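Pustari Folk Music Society
Minutes of the program meeting, Monday, August 4, 2025

1. Minutes of the previous meeting
Approved with one correction: item 5 should read "bass amplifier" and not "base amplifier."

2. House concerts
The Ona duo is confirmed for the January date. Fee as agreed, plus one night of lodging. Stanciu can only offer a Friday and asks for a piano tuned to 442. The hall piano is at 440 — the secretary will ask whether they can play at that pitch.

3. Sound system
The left monitor cuts out above moderate volume. Fault traced to the speaker cable, to be replaced before the next concert. Purchase of 4 microphone stands approved, limit $266. The old stands go to the youth ensemble.

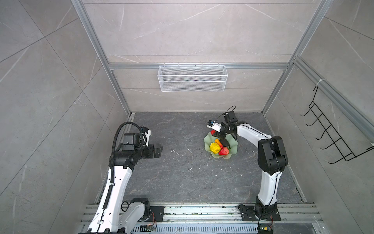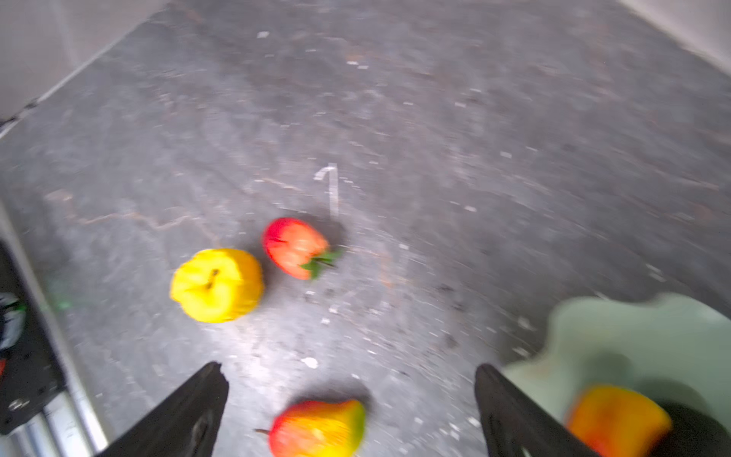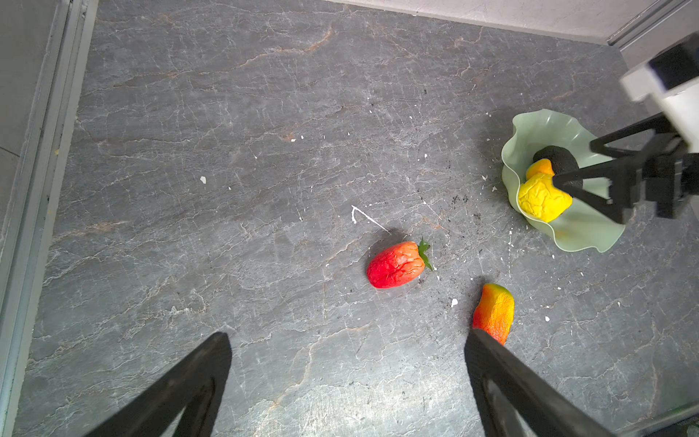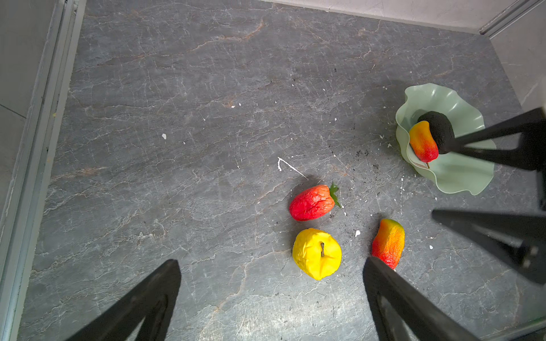

Fruit on a plate, first picture; red pepper, third picture.

4. Seating and tickets
Capacity remains at 100 seated. Standing places were discussed and not adopted. Advance sales close at noon on the day of the concert. Members may reserve two seats each.

5. Recording
Zustham has sent a second mix of the live album. The fiddle is still low on tracks 3 and 7. Applause between tracks to be shortened. Cover text is due with the final mix. Pressing quantity deferred.

6. Other business
Open session moves to the small room while the stage floor is sanded. Music stands must be returned to the rack, folded.

Meeting closed at 9:10 p.m.

Comments (3)

reedplayer: Does the open session still start at 7? The calendar has 7:30.

Secretary: 7:30 is correct.

marsh_lane: Please keep the applause after the last waltz. It was a good night.

Last updated: Monday evening, after corrections to item 3

Contact the secretary | © Pustari Folk Music Society | Back to top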